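Truklow prepaid: does unused data roll over if I change plans mid-month?

Posted by Kirsty Goodwin in Prepaid & SIM-only

Hi all! I switched to Truklow in May and I love it so far, the signal at my place is so much better than what I had. I'm on the 14-day bundle and I want to move up to the 90-day one. I still have 862 MB left and I'd hate to lose it. Does it carry over or do I have to use it up first? The app just says "balance may be adjusted," which could mean anything.

Archie Cruickshank
Yes it carries over!! Did it last week, no problem at all.

Raelene Stubbs
Great choice, the 90-day bundle is the one I tell everybody to get! Archie is right, but it depends how you do it. If you go to My Plan and pick Change, whatever you have left gets added to the new bundle and you keep it until the new one ends. If you buy the new bundle as a top-up, the old data stays on its own clock and disappears when your 14 days are up. I lost almost all of mine that way the first time (I was so mad at myself).

A few other things I've picked up:
Change plans before the old bundle expires, even by an hour. Once it says Expired there's nothing left to move.
Bonus data from referrals doesn't move over, so burn through that first. Download some shows!
Turn auto-renew off on the old bundle, then on again for the new one. Mine tried to renew both.
Take a screenshot of your balance before you start. Support was lovely when I called, but they did ask for it.
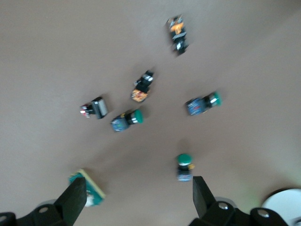
Switches and contact blocks on a tabletop

Rizal Sutanto
Adding to Raelene's excellent answer: if you came over from Rokel and kept your number, check that the transfer shows Complete under Account first. Mine was stuck on Pending and the Change option was grayed out. A restart fixed it for me, and the speeds out here in Gondgate have been fantastic ever since. No idea about the family plans, I've only ever had the single SIM.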